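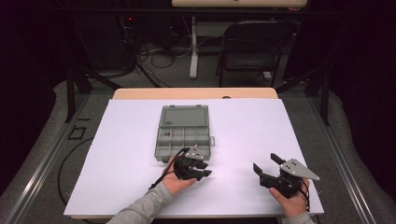
A box with lots of small compartments, with its lid open.

Who counts the crowd at a protest?

A protest is when people get together in public to say they want something changed. Maybe they want a law dropped, or a leader to step down. In most countries with free elections, people are allowed to do this.

The next day, the news tells you how many came. Should you believe it? Not right away.

Take the march in Bresden on October 26, 2018. People were angry about a plan to shut 2 schools. The group that set it up said 1,000 people marched. The police said 423. Same street, same afternoon! Somebody was wrong, and maybe everybody was.

Think about what each side wants. The people who plan a march like a big number, because it makes them look strong. A city office that is tired of complaints may like a small one. That doesn't prove anyone lied. People guess badly, and they often guess in the direction they were hoping for.

Facundo Paredes, who marched, told a local paper that the street was "packed from end to end." Well, which street? A short, narrow one fills up fast. A photo taken low down in the front row can make a small crowd look huge – and one taken early, before most people arrive, can make a big crowd look tiny.

Then the mayor, Wenceslao Herrera, said "most people" in town liked the plan. How did he know? He didn't say. In November the town council put off its vote, and both sides said that showed they had been right all along.

So when you hear a crowd number, ask who counted. Ask how they did it, and when. If the story doesn't tell you, the number is only somebody's guess, even when it's printed in big letters.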